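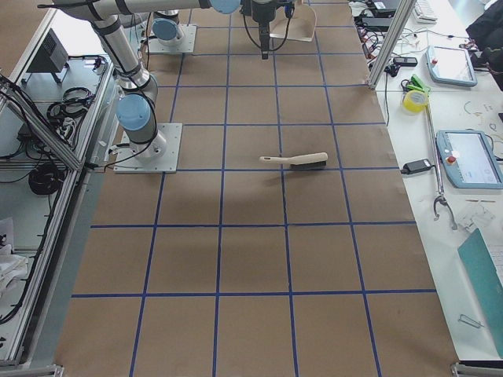 分类:短篇小说 > 法庭与案卷
最后更新:2024年10月24日
打印本页 | 用电子邮件发送

第417号卷宗

卷宗编号417,案由为妨碍他人使用公共通道及威胁。被告两人,均为瑟肯(Sturken)木材场的雇员。控方材料共287页,由书记员玛蕾克·哈姆斯编页、装订,并在每页右下角加盖骑缝章。

第67页缺失。

哈姆斯在移交前一晚发现此事。第66页是蒂博多路的现场平面图,比例尺标在左下角。第68页是证人戴安娜·拉普安特笔录的后半部分,首行为“然后他把车横过来”。两页之间的装订孔完整,无撕裂痕迹,页码连续手写,墨色一致。按规程,缺页应填写差异报告,一式两份,一份附卷,一份送检察官谢尔登·韦莱。

她填了。在“推定原因”一栏,她写:不明。

韦莱在二楼办公室看完报告,问她最后一次见到第67页是什么时候。

“四月,编页的时候。”

“内容还记得吗?”

“笔录的前半部分。她说明自己站的位置,还有她听到的话。”

“原话?”

“书记员不复述证言。”哈姆斯说。

韦莱把报告翻到背面,背面是空白的。他又翻回来,在签收栏签了字。

案件争点在于蒂博多路的性质。该路由木材场出资铺设,路面登记在镇政府名下。辩护人特蕾丝·杜塞特主张,道路在事发时处于维修期,通行权中止,被告有权劝阻行人进入。控方主张维修告示未经公示,不发生效力。被害人是乌斯伍德的一名季节工,步行下班,被一辆皮卡从岔路口跟到涵洞。车上的人说了什么,决定第二项罪名能否成立。除被害人以外,听到的只有拉普安特。

庭前会议开了四十分钟。法官麦里·伦诺克斯要求双方就缺页发表意见。

杜塞特说,残缺笔录不具备完整性,应当整份排除。

韦莱说,证人在世,可以出庭重新陈述。

“证人现在住在苏尔嫩,”杜塞特说,“她上个月写信给法院,说记不清了。该信在第281页。”

伦诺克斯翻到第281页。信只有四行,打印件,签名在最下方。她看了签名,又往前翻到第70页,看笔录末尾的签名。两处都是拉普安特。前一处的横画向上,后一处是平的。她没有就此说什么,把卷宗合上,传唤证人。

拉普安特到庭时穿着雨衣。宣誓后,她坐下,双手放在证人席的木沿上。韦莱请她说明事发时所处位置。

“涵洞上面。我在等人来接我。”

“您听到车上的人说话了吗?”

“听到了。”

“说了什么?”

她看着旁听席。旁听席第一排坐着木材场的会计,膝上放着一顶帽子。书记员的打字声停了。按照规程,证人沉默超过十秒,应在记录中注明。哈姆斯看着墙上的钟,在第十一秒敲下“证人沉默”四个字。

“我在信里写过,我记不清。”拉普安特说。

“信是您自己写的吗?”

“异议。”杜塞特说。

“驳回。证人回答。”

“名字是我签的。”

韦莱问信的正文是谁写的。拉普安特没有回答。哈姆斯又记了一次沉默。伦诺克斯宣布休庭十五分钟,法警打开侧门。

哈姆斯回到书记员室,从柜中取出四月的编页登记簿。登记簿逐页记录接收时间、纸张种类及首末行文字,用于核对,不作证据提交。她找到第67行。首行:“我站在涵洞上面”。末行:“他说这条路不是给你走的,再看见你就”。

句子到此换页,下接第68页首行。她把两行对照了一遍。“再看见你就”和“然后他把车横过来”之间少了东西,语法上接不上。她又核对一次,确认抄录无误,随后取出一张新的差异报告,在“推定原因”一栏写:缺失不止一页,编页前已有抽取。

报告仍是一式两份。她签了名,注明时间,把登记簿夹在腋下,上楼去敲法官的门。

打印本页 | 用电子邮件发送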